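旧衣服处理这件事，我折腾了大半年，开个串慢慢写。想到哪写到哪，不定期更新。

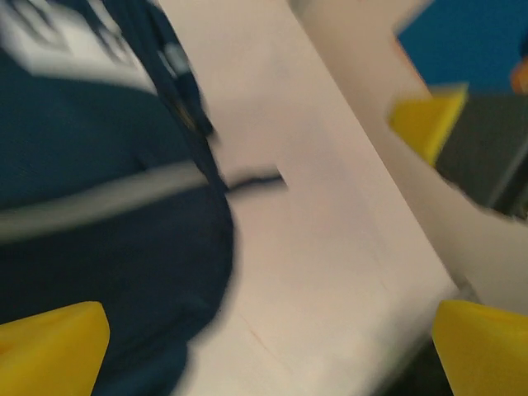 1/ 起因是搬家。从四楼搬到另一栋的六楼，没有电梯，搬家公司按箱收钱，衣服装了七箱。拆箱的时候发现有两箱从上次搬家以后就没打开过，胶带都还是旧的。

2/ 先说结论性的数字：我最后留下三箱，送走两箱，卖掉一箱，剩下一箱剪成抹布或者扔了。卖掉那箱一共到手1443块，里面有1000块是一件羊毛大衣贡献的。其余的基本就是赚个运费。

3/ 卖衣服最费时间的是量尺寸。肩宽、胸围、衣长、袖长，每件量四个数，不量就会一直有人来问。我后来做了个固定的模板，量完直接填，一件五分钟。

4/ 定价我试过两种。一种是按原价三折，一种是看同款成交价再减20块。第二种卖得快。看挂牌价没用，要看成交的。

5/ 深色衣服很难卖，特别是藏青和黑色。手机拍出来颜色总不对，买家收到说和图片不一样。我的办法是白天在窗边拍，旁边放一张白纸，再在文字里写清楚是偏蓝还是偏黑。写了之后退货少了很多。

6/ 有人问捐到哪里。我去的是Venden，在菜市场后面那条路上，上午开门，下午不一定有人。他们只收洗过的，不收内衣、袜子和单只手套。鞋子要成双绑好。

7/ 店里管分拣的是Glenys Bainbridge，她让我下次把冬装和夏装分开装袋，说他们按季节上架，混在一起要整袋倒出来重新翻。第二次去我照做了，五分钟交接完。

8/ 小区里那种回收箱我也投过一次。箱体上的电话打不通，之后没再投。

9/ 洗衣服的部分。压箱底的棉衣有股味道，用小苏打泡过一晚，有改善，没有全去掉。后来换成白醋，一盆水半杯，泡一小时再正常洗，晾两天，味道没了。羊毛的别这么搞，我有一件领口缩了。

10/ 起球：买了个Betar的去球器，电池款，刀头要经常拆下来清。针织衫效果好，卫衣内里别碰，会剃出洞。我剃出来一个。

11/ 改衣服：两条裤子拿去Ackroyd裁缝铺改裤脚，等了九天。有一条牛仔裤我要求保留原边，师傅说可以，价格贵一点。改出来接缝看得出来，穿鞋以后看不出。

12/ 评论里Jordan Bramwell问真空压缩袋好不好用。我用过，羽绒服别压太久，我那件拿出来拍了很久还是有一块是扁的。毛衣和被子没问题。袋子的封口条用三四次以后会漏气，放两周又鼓回来了。

13/ 现在的收纳方式很简单：当季的挂，不当季的叠好放床底两个带盖的箱子，箱子外面贴一张纸写里面是什么。到四月换一次。抽屉里的T恤竖着放，找起来不用翻。

14/ 补充一条关于抹布的。纯棉旧T恤剪开最好用，吸水。化纤的擦桌子只会把水推来推去，留着擦鞋可以。剪之前把印花部分去掉，硬的，不吸水。

15/ Thongchai Chantharasri私信说他每买一件就处理一件。我试了一个月，没做到，多出来两件。现在改成每个季度末清一次，能坚持。

16/ 更新，2021年11月18日：又送了一袋去Venden，这次全是冬装。他们门口贴了通知，说近期缺大码的男式外套和儿童毛衣，家里有的可以拿过去，记得先洗。

17/ 今年买新衣服的预算我定的是2000，到现在还没用完，主要花在一双靴子上。靴子怎么防水另外开串写。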